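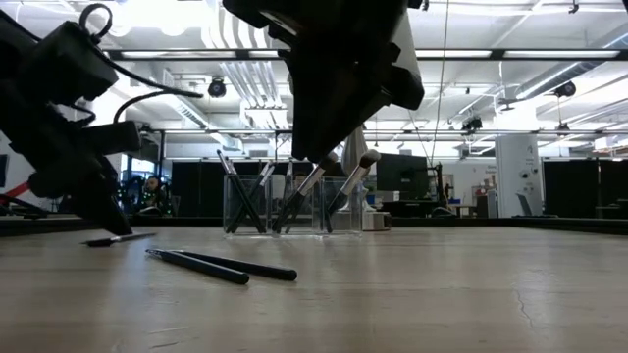

7 October 2019
Tidying task, brushes into the holder

Started late, the left arm did not home correctly and I had to restart the controller two times. After that no problem with it for the rest of the session.

The task for this week is the one from the Vostier list under "desk and bathroom": put loose brushes back in a divided holder. We use the clear acrylic one. Jeon wanted the steel cup for an easier start, but a cup accepts everything, and I would like to know if the arms can respect a compartment. In a real home the person has a place for each thing and is annoyed when it is wrong.

Result of today: 15 tries, 8 good. Good means the brush is standing in the holder at the end and no other brush came out. I did not ask for a correct compartment yet. With that rule the number would be much worse.

Where it fails:

The pick from the table is the hard part. The flat-headed brush has a thin handle and lies very low on the wood. If the finger comes too high it closes on air, if it comes too low it pushes on the table and the force stop is triggered. I changed the approach height by 3 mm and this helped more than all the tuning in March.

Insertion is better than I expected when the holder has only a few brushes. When the handles cross each other, the new one gets stuck on them and the gripper continues to push. A person would wiggle it a little. We have no wiggle. I made a note to try a small circular motion before release.

The acrylic is also a problem for the depth reading. The edges shine under the ceiling lights and the estimated rim jumps from one side to the other. Matte tape on the rim would solve it, but then we are solving our own table and not the chore. I leave it without tape for now.

The pens stay on the table as distractors. Both are black, same as the brush handles, so the detector has a real choice to make. One time it chose a pen with high confidence. I counted this as a failure, also if the pen was placed very nicely.

About the bigger question for the Prumidum report, if a machine can do this chore yet: my answer is yes for a slow demonstration, no for a home. A child does it faster and while speaking about something else. I would write it like this and not hide it behind an average.

Logs are in the shared folder under run 1552. The Favitik planner was on the old version, please do not compare with the new one.

Next: circular motion, then two brushes of the same shape, then the compartment rule. Finger pads on the left gripper to be checked before the next session.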